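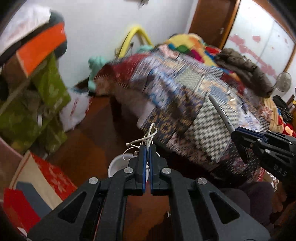
Slide 1: White cable, with a round white bucket behind it.

Speaker notes: Letting go of a full house
Talk for the Lirside Local History and Home Group, March 2023
Jolene Trevaskis

Leave slide 1 up while people find seats. Check the back row can hear. Tea is after questions, so don't mention it until then or half of them will get up.

Start with the house in Brunton. My aunt lived there for most of her life and I had the job of clearing it. I had never cleared a house before. I had moved house, but in a move everything goes in a box and comes out again at the other end. In a clearance every single thing has to be given an answer.

I kept a notebook. 186 entries by the end, one for each box or bag that left the front door. 33 of those went to family. 110 went to charity shops or were collected. The rest was the tip. Pause here and let them do the sum if they want to.

Slide 2: the notebook page
Read out the first page only. Mention the column headings: what, which room, where to, date. I left out a column for who asked for it and regretted that by the second week. If anyone is about to start one of these jobs, put that column in.

Slide 3: order of rooms
I began with the loft and that was a mistake. The loft is where the letters and photographs are, and I lost four days reading. Begin with the bathroom. Old medicines go back to the chemist, towels go to the animal rescue, and by lunchtime there is one finished room with the door shut.

Then kitchen, then spare room, then the rest. Papers last. The exception is anything with a policy number on it, or the deeds. Look for those on day one. My aunt's were in a Hirner biscuit tin under the stairs, along with a great many keys.

Keys: I tried every one. Two fitted something.

Leads and cables: keep one carrier bag for them and stop there. Unplug, coil, tie a label on with the name of what it came off. Anything still without a label when the room is finished goes to the recycling centre with the small electricals. People laugh at this bit because they all have the drawer. Move on fairly quickly.

Slide 4: textiles
Longest section, allow ten minutes.

Cloth is the hardest thing to judge. Furniture can be valued and books can be checked, but a quilt or a bedspread has to be opened out flat before anybody can tell what it is. I did mine on the beds, in daylight, with the curtains right back. Turn it over and look at the back as well. Hand stitching is usually a bit uneven. Look for initials in the corners.

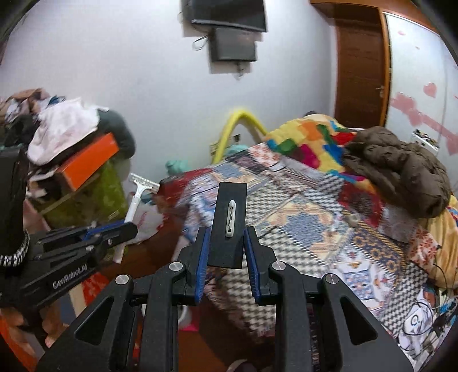

Slide 5: Patchwork bedspread, and towards the back a quilt in coloured squares.

Washing: don't, until someone who knows has looked. Zoia Pylypenko from the Prukance textile store was very good to me over this. Her advice was to air a piece indoors, away from the sun, and vacuum it through a bit of net on the lowest setting. Old red dye can run in cold water. I ruined a table runner before I met her — own up to this, it gets people asking questions.

Storage: acid-free tissue, rolled if there is room, and no plastic bags. If it has to be folded, refold along different lines every June. I picked June as it is easy to remember.

Giving away: museums are careful about what they take. They want to know who made it and where, so write down what the family remembers, even if two cousins remember it differently. Write down both. Pin the note to a cotton tape and tie the tape round the roll. Never pin the cloth.

Slide 6: family
Go slowly here. Three cousins wanted the same clock. We drew for it and there was still some bad feeling. What worked better with the smaller things was a table in the front room and one weekend when everyone came. Stickers in different colours. Anything with one sticker went home that day — anything with more than one we talked over with the kettle on.

Don't go into the business with the piano unless asked.

Slide 7: what I kept
A bread knife, the biscuit tin, her recipe book, one armchair. Pass the recipe book round, ask for clean hands, get it back before the break.

Questions. Likely ones: how long did it take (eleven weeks, at weekends), did I pay a firm (only for the wardrobe and the piano), what about photographs (separate talk, ask the secretary for a date).

Handouts are on the chair by the door.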